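# Road labor tax

The road labor tax (you'll also see it called statute labor, or just "working out your road tax") was a local tax that people could pay with a shovel. I got hooked on it while reading old township books from Cotine and Bedon, and I've been adding to this article ever since, so forgive me if those two places get more than their share of space!

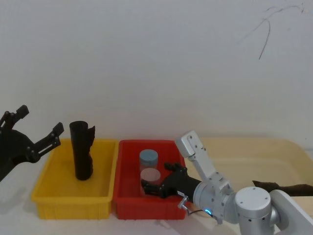
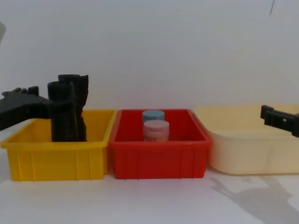

*Yellow plastic bin on a white tabletop (both pictures)*

## How it worked

The basic idea came over from England, where parishes had to keep up their own roads. In a lot of American townships, grown men under a certain age owed a few days of road work each year. You could show up and do it, send somebody in your place, or hand over cash for each day you missed. Bringing a team of horses and a wagon usually counted for extra days, and I can see why people with horses liked that part.

The rules were different all over the place. Some townships charged a flat number of days per person, which makes it a kind of poll tax. Others tied the days to the value of your land, so it behaved more like a property tax. Plenty of them mixed the two, and those are the books that give me a headache.

## Cotine and Bedon

Cotine used the flat system. The oldest full list I've read has 1093 names on it, with a column for days owed and another for days worked, and a third column that was ruled but never filled in. I still don't know what it was for.

Bedon went by land value. A farm assessed at $1000 owed twice the days of one assessed at $450, with the fractions rounded off in the owner's favor (they wrote that right on the inside cover). Skipping a day cost 60 cents. The Hordiienko road, running north out of Bedon toward Trudell, was kept up entirely this way, and the overseer's notes complain about it constantly: too many stones, not enough wagons, everybody wanting to work the stretch by their own gate.

Trudell had a road labor tax too, but I've only seen scraps of its records, so I'm leaving it alone for now.

## Why it faded

Farm work and road work tended to want the same dry weeks, and people who had been sent out to the ditch in planting season weren't in any hurry. Overseers were often neighbors, too, and it's hard to be strict with someone you'll see at the mill. Once bicycles and then cars came along, folks wanted smoother roads than a few days of scraping could give them. States started putting in money of their own, and one place after another switched to paying in cash only.

Bedon made the change at a February meeting. Cotine held out longer and kept the labor option for its back roads.

## See also

- Poll tax
- Property tax
- Toll road
- Township government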